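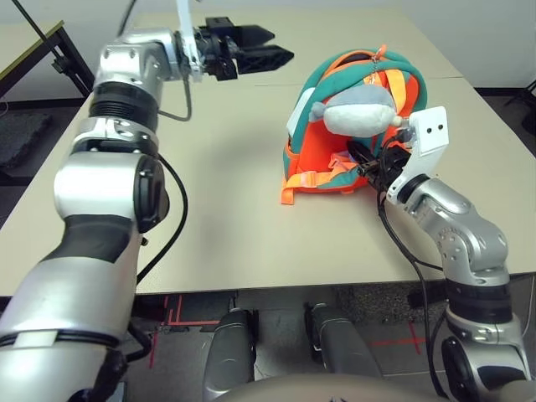
*The right gripper has hold of a strap on the practice backpack while the left one waits, open, on the far side of the table.*

I spent most of an October morning watching two robot arms fuss over a child's backpack, and I'd happily go back and do it again. The occasion was a gripper comparison at Navum, where Helju Koppel and her small team are trying to decide which fingers and which wrist camera they'll use for their next year of work on bags, coats and other floppy stuff. They've been at it for 12 days and they aren't done yet, but they let me sit in on a round and ask a lot of basic questions.

The bag is orange and teal, with a plush toy (a shark, I'd say, or at least some kind of fish) in a little gray cap clipped to the top handle. I assumed the toy would come off before they started. Nope! Koppel wants it on. "Kids' bags have things hanging off them," she told me. "If the gripper can only manage a bare one, I don't learn much."

The job is simple to say out loud. The bag lies on its back with the straps up, one arm takes a strap, the other comes in to steady the bag, and together they turn it over and set it down flat. A person does that without looking. The arms take their time, and there's a moment in nearly every try when the strap folds over on itself and everybody leans in a bit.

Three sets of fingers are being compared. The first is the plain black pair the arms have been wearing since spring, angular and stiff. The second, from Adomaitis, has a softer pad with a bit of give at the tip. The third comes from Handora and is narrower, made for getting under flat things. All three go on the same arms and get the same bag, and Mark Anthony Castillo, who runs the controller side, swaps them with a hex key and a good deal of muttering.

By the time I visited they had logged 2956 tries, split among the three sets. The plain pair had finished the whole turn in 63 percent of its tries, and Castillo was pretty relaxed about sharing that number. He wouldn't give me the other two until the last round is in – fair enough, though I did ask twice. What he would say is that the soft pads hold webbing nicely and then don't want to let go of it. The narrow ones slide under a strap beautifully but can push right past a thick padded edge.

I got to see the letting-go problem for myself. On one try with the soft pads the bag came over just fine, landed where it should, and then followed the gripper six inches across the table like a puppy. Iresha Jayawardena, who was scoring, marked it as a miss. I argued for half a point and lost.

The camera question is turning out to be the messier one. The team has been running a small white module on top of the right wrist, and Jayawardena likes it for strap work, where it sees the fingertips well until the bag gets lifted. After that it sees mostly bag. So they've also been trying a setup that leans more on the view from the head, with the wrist camera only brought in for the last couple of inches. Castillo's controller has to decide when to trust which one, and he's rewritten that part twice (he says three times, Koppel says two, and I'm going with the boss).

There's a cable issue, too. Anything you mount on a wrist needs a wire, and the wires have to go down the arm somehow without snagging when the elbow swings. One earlier layout caught on a buckle and pulled the bag clean off the table. They've rerouted since then, and I saw no snags in the hour and a half I was there, but Koppel still keeps a hand near the stop button when the arms cross.

Raimonds Pētersons, who works on the software Navum calls Wavow, thinks the fingers matter less than people want them to. His view is that a patient controller with plain fingers will beat a hasty one with fancy fingers, and he'd like the final round to include a slower setting for all three sets. Koppel has agreed to that, which adds another few days. Baiba Rebane, who books the lab, was less thrilled, and the two of them were still working out the calendar when I packed up my things.

The last round will use a second bag as well, a bigger one with a stiff frame and thinner straps. I asked whether the shark gets moved over to that one. Jayawardena said they'd talked about it and that the clip might not fit the handle, so she's going to bring a different one from home.

Koppel plans to post the full results, including the misses, on the team's page once the slow round is finished. I'll update this item with the other two numbers when she does.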